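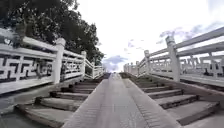
Dual citizenship and the renunciation letter - anyone been through this lately?

larkspur_dee
Hi all, long-time reader and finally posting, so please bear with me while I get the whole story out. My husband was born abroad and has held his first passport all his life, and he naturalized here years ago. In November his old consulate sent him a letter saying he has to "declare his position" on his second nationality or he may be dropped from the register. We have no idea whether that means he loses citizenship or just the right to vote by mail. His mother is 84 and still lives over there, and he'd like to keep going in and out without a visa. Has anybody gotten one of these and answered it? I'd be so grateful for any pointers.

Utari
Welcome, Dee! Take a breath first, because I got what sounds like the same letter and it scared me half to death, and two months later I'm still a citizen of both places. The register and citizenship are separate things in most countries. Being dropped from the first usually means you can't vote or renew at that consulate until you sign up again. It's a nuisance (and the line at mine was out the door) but it isn't the same as losing your nationality. Do read the second page closely, though. Mine had the actual article of the law in tiny print at the bottom.

carano_bob
I'd be careful with "take a breath," with all due respect to Utari, who has helped me more than once on this board. Some countries really do take it away if you let the deadline pass. My cousin ignored a letter like that and ended up paying 852 in fees and translations to get reinstated, and that was before the lawyer. Answer it in writing and keep a copy.

larkspur_dee
Thank you both so much. I looked at page two and there is an article number, but it's in the old spelling and my husband says the law has been rewritten since he left. The reply window is 28 days from the date on the letter, and of course the thing sat in our old mailbox for a good while before the new owners walked it over, bless them.

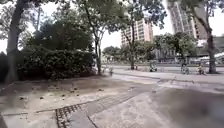
I should add that he did his military service there, if that makes any difference, and that he never signed anything giving up the first passport when he took the oath here. He remembers the ceremony very well - he wore his father's tie - and he is sure there was no second form.

Yannick Joly
Hello Dee. I used to help people fill in these papers at a neighborhood advice desk, so take this as a friendly word and please don't treat it as legal counsel. The oath here has words about giving up other allegiances, but whether his first country treats that as a renunciation is entirely up to that country. Some do and plenty don't. What I'd want to know is whether the letter asks him to choose, or only to report. Those are very different letters and they often look alike. If the verb is "declare," my guess is report.

carano_bob
Guessing at a verb is how people get into trouble, Yannick. Translators turn the same word into "declare," "choose" and "elect" depending on what they had for breakfast.

Yannick Joly
Fair enough, Bob, and I did say guess. I'd still hate to see her spend about 500 on a lawyer before she has made one free phone call to the consulate.

nygard_n
Can I put in a word for doing both in the right order? Call first and write down the name of the person you talk to. Then send the reply by registered mail inside the window, even if all it says is that he wishes to keep his nationality and would like more time to gather documents. We did exactly that for my wife and they gave her an extension without any fuss.
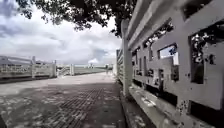 One more thing, and I learned it the slow way: have his birth certificate and naturalization certificate ready before you call, because they'll ask for both dates and they won't hold while you go digging in the hall closet. If his name is spelled differently on the two papers, mention it right then. Ours was, by a single letter, and sorting it out took longer than everything else put together.

Utari
Seconding the registered mail. And Bob, I take your point about deadlines, I was only trying to keep her from lying awake over it like I did! I still think people hear "citizenship" and panic when it's mostly paperwork.

carano_bob
It's mostly paperwork until it isn't. But yes, call first. We agree on that much.

larkspur_dee
You are all so kind. He's going to call at 9 tomorrow morning, when they open, and I've got both certificates in a folder on the kitchen table (his middle name is spelled two ways, naturally). I'll come back and tell you what they say about the article number.

vandeo22
Following this one, my dad got the same letter. Dee, could you also ask whether a grown child can make the call for him? His hearing isn't great on the phone.

larkspur_dee
Sure thing, I'll add it to the list.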